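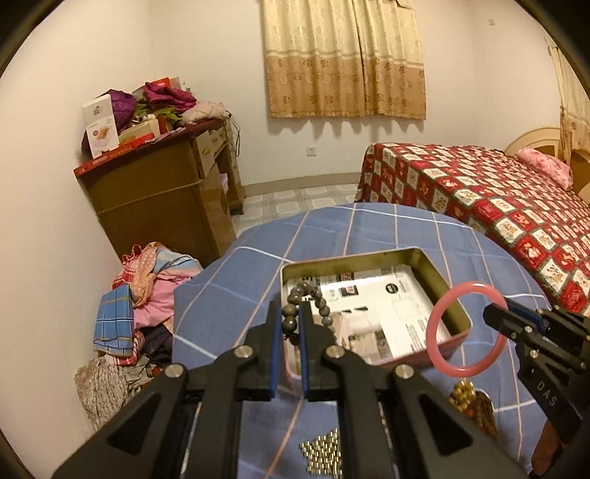

1. Purpose of this report

This report is submitted to the Srithong Fund by the Grurno household manipulation project. It covers the second reporting period, which closed at the end of December, and addresses the question on which the grant was awarded: which ordinary household chores can be handed to a machine with present methods, and which cannot. It was prepared by Wanpen Saengthong with contributions from Boonmee Phetsri and Woo-jin Ra.

2. Summary of the period

The project recorded 678 chore demonstrations in occupied homes, against a target for the full grant of 3000. The pace is below the schedule set out in the proposal. Recruitment of households took longer than planned, and collection did not begin in earnest until the second month of the period. The project director, Boonsong Ruangrit, expects the original total to be reached by the end of the grant without a change to the budget.

Of the chore groups named in the proposal, three were active during the period: folding and stacking of clothes, clearing of table surfaces, and the sorting and putting away of small personal articles. Kitchen work was deferred to the next period by agreement with the Fund's program officer.

3. Small personal articles

The third group was added at the request of the advisory panel, which noted that most published work on tidying uses rigid objects of convenient size. The contents of a dresser top or bedside table are different in kind. Beads, chains and bangles are light, they tangle, and they change shape as soon as they are lifted.

Demonstrations are made by a person working with a hand-held gripper in each hand, at a table in the participant's own home. The task sheet calls for articles to be moved singly between the table and a shallow box.

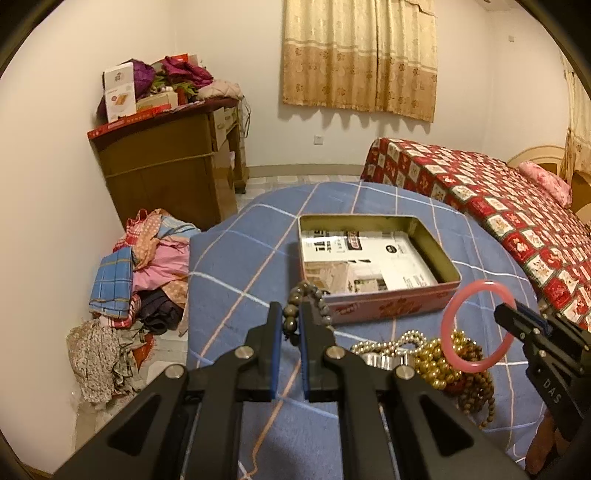 Figure 2. Strand of brown beads hanging between the gripper pads, with further jewelry on the cloth to the right.

Operators report that a strand of beads is easy to pick up and difficult to put down. The grip itself seldom fails. Trouble arises at release, when part of the strand comes to rest on the rim of the box or catches on something already inside. A person corrects this without thinking, usually with a small second movement. The policies trained so far do not make that second movement reliably, and in many trials they proceed to the next article with the first left half in and half out.

Bangles present the opposite problem. They hold their shape, but a pair of parallel fingers must meet them at a suitable angle, and a bangle that leans against other pieces tends to roll when approached.

4. Results to date

A policy trained on the demonstrations was evaluated on 162 trials conducted by Panya Nilsuwan at the Mindwood test apartment. The findings are stated here in general terms; the full tables will accompany the annual report.

Clearing of rigid articles from a table is close to usable. Failures are mostly slow recoveries, and few require a person to step in.

Folding remains dependent on the garment. Towels and other flat, rectangular cloths are handled acceptably. Quilted and padded garments are not, and the project does not expect them to be within this grant.

Sorting of jewelry is not ready for unattended use. Single strands on a clear surface are placed correctly in most trials. Performance falls sharply once strands overlap. 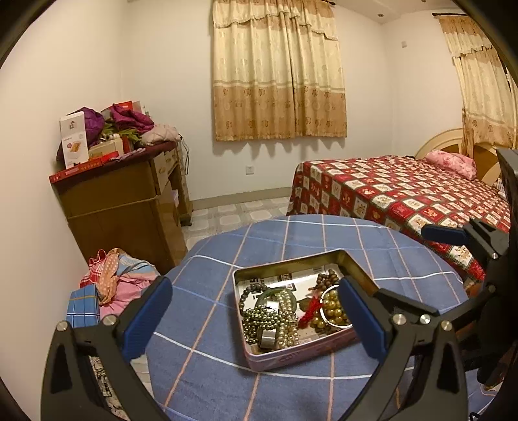 The advisory panel asked whether tangled articles should be excluded from the evaluation. The project recommends that they be kept. Jewelry in participating homes is commonly stored together in one container, and a result obtained only on separated pieces would tell the Fund little about the chore as people meet it. A separate score for overlapping articles will be reported from the next period onward.

5. Equipment and data handling

The finger pads showed wear sooner than the supplier, Imance, had indicated, and a replacement set has been ordered from the existing equipment line. No other purchases were made outside the plan.

All households signed the revised consent form before recording. Participants may review recordings made in their homes and withdraw any of them within the agreed period. Two households asked for changes to the hours of visits, and these were made.

6. Difficulties and changes to plan

Rooms vary a great deal in the space available around the table, and operators working close to a bed or cabinet sometimes adopt awkward arm positions that carry over into the data. Ms. Phetsri has revised the setup instructions so that the table is moved before the first recording where the household allows it.

Labeling has fallen behind collection. Mr. Ra has been assigned to it half time until the backlog is cleared.

7. Work planned for the next period

Collection will continue in all three active groups, and the deferred kitchen tasks will begin. Training will give added weight to demonstrations in which the operator makes a corrective movement after release. The Mindwood trials will be repeated with the same articles to allow direct comparison with the present results.

The project requests release of the third installment on the terms set out in the grant agreement. The statement of expenditure is attached separately.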